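Monday 28th December
By Triin Sakalauskas
11 min read

3. Taking tablets at the right hour: what the Vullville diaries showed

3.1 Why we looked at timing

Thyroid tablets are an everyday medicine, and that is exactly what makes them so interesting to study. People take them for years, usually at home, with no nurse standing by, and the advice that comes with them is fussy. Take the tablet on an empty stomach, with plain water, well before breakfast and coffee, and keep it apart from iron and calcium. Each of those rules is easy to follow once. Following all of them every morning, through holidays and night shifts and a house full of children, is another matter, and we were keen to see how people manage it.

We asked 100 adults registered with the Vullville practice to keep a paper diary for 24 weeks. Everyone was already on a steady dose when they joined. The diary had a line for each morning with space for the time of the tablet, the time of the first food or drink other than water, and anything else swallowed before noon. We also left a wide margin for remarks, a late addition that became my favourite part of the whole study. People filled it with recipes, weather, complaints about the bin lorry and some very sharp observations about their own habits.

3.2 Reading the diaries

Two of us read every page separately and then compared notes. We marked a morning as "kept" if the gap between tablet and breakfast was at least half an hour, and as "short" if it was less. Mornings with no entry were left out of the main count and looked at on their own (see section 3.4). Where the handwriting beat us both, we rang the person and asked. Most were delighted to be asked!

The remarks were sorted by hand into themes, following the Sasetti scheme for home medicine diaries. We changed it in one respect. Sasetti puts everything to do with where a medicine is stored under a single heading, and our people had so much to say about cupboards, bedside drawers and bathroom shelves that we split it in two: where the packet is kept, and where the tablet is taken.

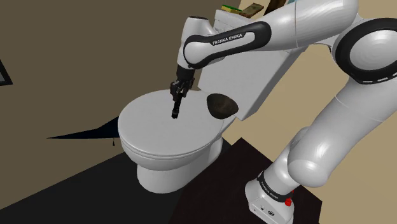

Figure 2.

3.3 Short mornings

In all, 1,799 mornings were marked as short. They were not spread evenly. Weekends had their share, as we expected, but the real surprise was the day after a repeat prescription was collected. A new packet often sat in its paper bag by the front door overnight, and the tablet was remembered only when the kettle was already on. Several people wrote this down in nearly the same words without ever having met.

Place mattered a great deal too. Those who kept the packet beside the bed, with a glass of water poured the night before, had long runs of kept mornings, and they tended to describe the habit as something done before they were properly awake. Those who kept it in the kitchen did less well. Breakfast was simply too close. One woman moved hers from the bread bin to her bedside in the ninth week and wrote "why did I not do this years ago" across the whole margin, underlined twice.

Iron tablets were the other common trouble. People who took both had often been told to space them out but had not been told by how much, and their guesses varied widely. This seems to us a wonderfully easy thing to put right at the pharmacy counter, and the Brenmont pharmacy has since begun writing the spacing on the bag.

3.4 Missing mornings

Blank lines are harder to read. A blank may mean a missed tablet or only a missed entry, and the diary cannot tell us which. We compared blanks with the leftover tablets that people brought back at the end, using the Nanayakkara method, and for most people the two did not match at all well. Plenty of blank mornings were mornings when the tablet had been taken and the pen could not be found.

For that reason we make no claim here about how many doses were missed. The times that people did write down are a different thing, and we trust them more, particularly where the remarks back them up. The blood results taken at the start and the end of the diary period are set out in section 4.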